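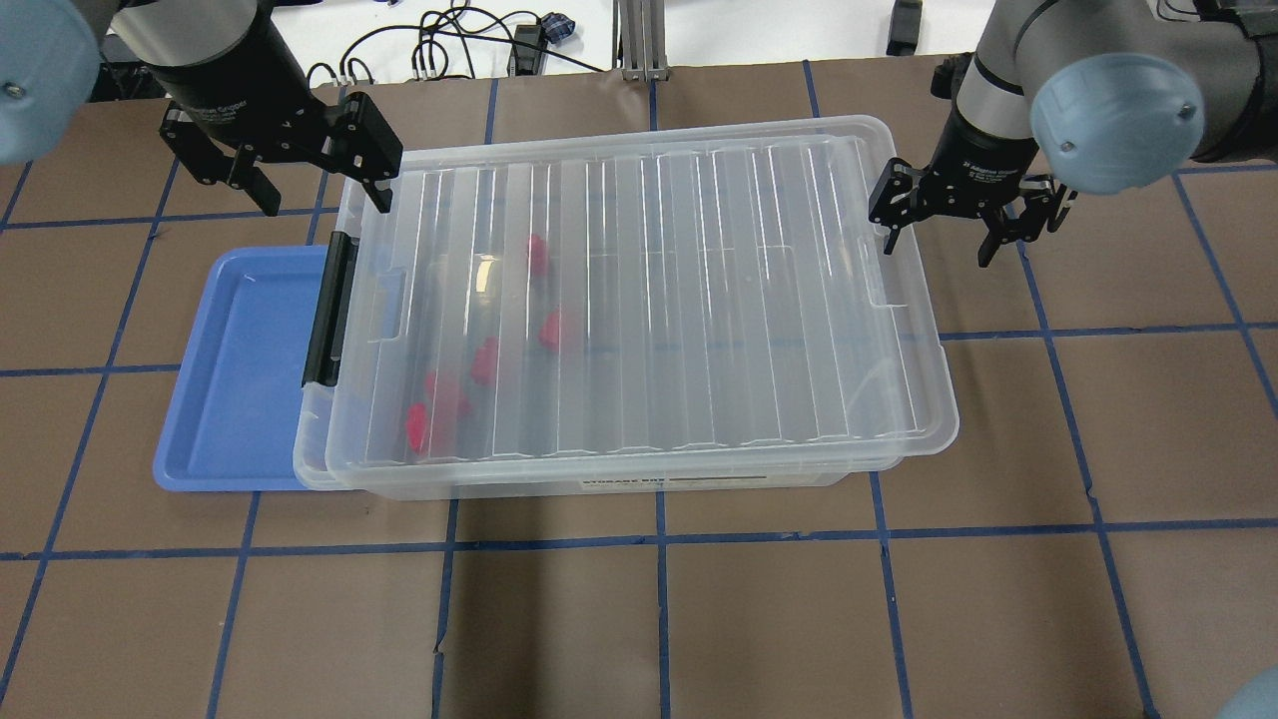
*A clear storage bin with its lid on and a black latch at one end.*

**Cluststead tightens rules for shared storage lockers**

Cluststead residents who keep goods in the Debnath Street storage building will have to move them into lidded plastic bins by the end of November. Cardboard cartons will no longer be accepted on any level.

The change follows a damp survey of the building's 1,808 lockers. Relative humidity on the lowest level stayed high overnight, and mould was recorded on cartons stacked against the outer wall.
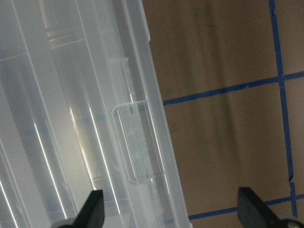 Bins must close with a latch or clip and sit on a shelf or pallet — direct contact with the slab is not permitted. Paint, fuel and gas cylinders remain prohibited.

Building manager Obaidul Bhattacharjee said some 1,900 cartons would need to be emptied or taken home. Flattened cardboard can be left at the Nakton Road gate from 8 a.m. on Saturday. Locker fees are unchanged, and renters may change levels once at no charge, subject to vacancies.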